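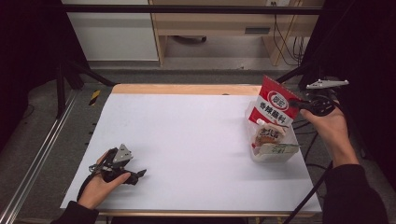
Takeout containers for soup: Olwood or Pakent?

lunchcounter23
Hello all. We have a small soup place and we sell many portions to go. Until February I bought the Pakent paper bowls, 1000 in a case. Now my supplier offers Olwood for less money. Has anyone used them with hot soup? I am worried about the lids.

basil_and_rye
We used Olwood for one season. The bowl is good, but the lid becomes soft if you close it at once. We wait 2 minutes and then it holds.

lunchcounter23
Two minutes is long for me at noon, there is a line to the door.
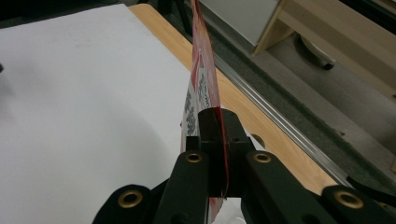
Thin printed sheet, red and white

Tomek_fry
I do not agree about the lids. I have the Olwood 23 oz size and I close them immediately. Maybe you received the older lid with no vent hole? Ask for the vented one.

basil_and_rye
It is possible. Mine had no vent. But I paid for lids, so I expect them to work with soup.

danube_catering
Did you look at Danzer? They sell 400 in a case, which is easier if your storage is small like mine. The price for one bowl is higher, I must admit.

Tomek_fry
Danzer is too expensive for what it is. Irko makes almost the same bowl.

lunchcounter23
Thank you, everybody. I asked for samples of the vented Olwood lid and I will try them on Saturday with the lentil soup, it is our thickest one.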